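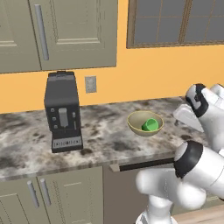 Wednesday, 9:40

Equipment list for the second arm cell, round three. Last version was too long and Wojciech sent it back with one line on it, so starting over with what we need before the end of August and what can wait.

Where the money stands. Lab pot has 900 left in small purchases, no approval needed. Anything bigger goes on the capital request, and that closes before the month does. So the split matters. Don't put cables on the capital request again.

Arm
Two quotes in, Tiedemann and Skorska. Tiedemann is cheaper up front but the controller is separate and the service plan is yearly whether we use it or not. Skorska bundles the controller, longer wait. Asked both for lead time in writing, only Skorska has answered (19 weeks, ugh). If that's real the arm lands after the kitchen mockup is built and sits in a crate, or the mockup is late too and it evens out.

Leaning Skorska. Want Wojciech's read on the controller before I say so in the meeting.

Gripper
Keep the two-finger. We keep getting asked about a multi-finger hand and I can't find a task on the list that needs it. Cup out of bowl, cup under spout, press a button on the coffee machine, open a base cabinet by the bar handle. All written for two fingers. Spare fingertips yes, second gripper body no, not this round.

The sim kitchen is the spec for the mockup
Went back through the counter-corner layout this morning to see what we'd really have to buy or build. Notes as I went:

 - counter: flat top, thick beveled front lip. The lip matters, the arm comes in from the right and the lower links run close to it. Marble pattern is texture only, print it or skip it. Dark blotches might bother the depth camera, might not. Try a printed sheet first before anybody prices stone
 - coffee machine: black box, spout in the middle of the front, three small square buttons to the left of it, drip tray sticking out. A real one with buttons where ours are is going to be hard to find. Cheapest is a dead second hand machine and a new front panel in the shop. Doesn't need to make coffee. Does need buttons with travel
 - cup and bowl: green cup on its side in the shallow bowl is the start pose in this one. Buy several of the same cup, they will get dropped. Bowl has to be shallow or the fingers hit the rim
 - upper cabinet: long vertical bar handle on the door. Base doors have the same sort, silver, two of them close togther where the doors meet. Check that a finger fits between them before ordering handles!! Easy to move them apart in sim, not after drilling
 - dark front under the counter, right of the base doors: long black horizontal bar. Haven't decided if ours opens. Fixed panel saves a set of runners
 - outlet on the wall: dummy plate, real power comes up from behind
 - window: skip. Lights instead, see below
 - wall: orange-yellow paint. One can

Mounting
Arm base position is still the open item. In sim we just put it where it reaches. In the room there's the door swing and the floor box. Giren quoted a steel pedestal with leveling feet, or we bolt to an extrusion frame of our own. Pedestal is stiffer, frame can be moved. I want to move it. Wojciech wants stiff. Both are right, so: frame now out of the small pot, pedestal as an option line on the capital request.

Rough numbers, small pot only
 frame extrusion and brackets - 300
 button panel parts, cups, bowls, paint, dummy plate - 167
 everything else (lights, cabinet handles, printed counter sheet) - comes out of what's left, should fit, keep a bit back for shipping

Cabinets themselves NOT in there. Two base units and one upper, flat pack, ask Facilities if it counts as furniture. If it counts as furniture it isn't our budget and I'd be very happy.

Lights
Wovby panels, the dimmable ones, same as cell one. Don't try a new brand. Spent far too long on flicker last time.

11:15
Wojciech Stępień came by. Agrees on two-finger. Doesn't agree on waiting for Skorska, thinks Tiedemann will drop the service plan if we push, and wants to know what the arm reach is from a base on the right with the upper cabinet in place. Fair question. I only have it for the counter. Run the reach check with the upper door open as well as shut - open door eats most of the space over the coffee machine.

He also thinks we should budget a spare joint cover. Put it on the option lines.

To do
 - chase Tiedemann, lead time + price without service plan
 - reach check, base on right, upper door open / shut
 - measure finger against handle gap, in sim first then with calipers
 - Facilities re flat pack
 - capital request draft to Wojciech, his comments by Friday if he can
 - find out who has the old coffee machine from the break room, was it thrown out??

Printed counter sheet: matte. Ask for matte.

Print this page
E-mail this page
Search notebook Enter keywords Go
Last updated: Wednesday, 11:52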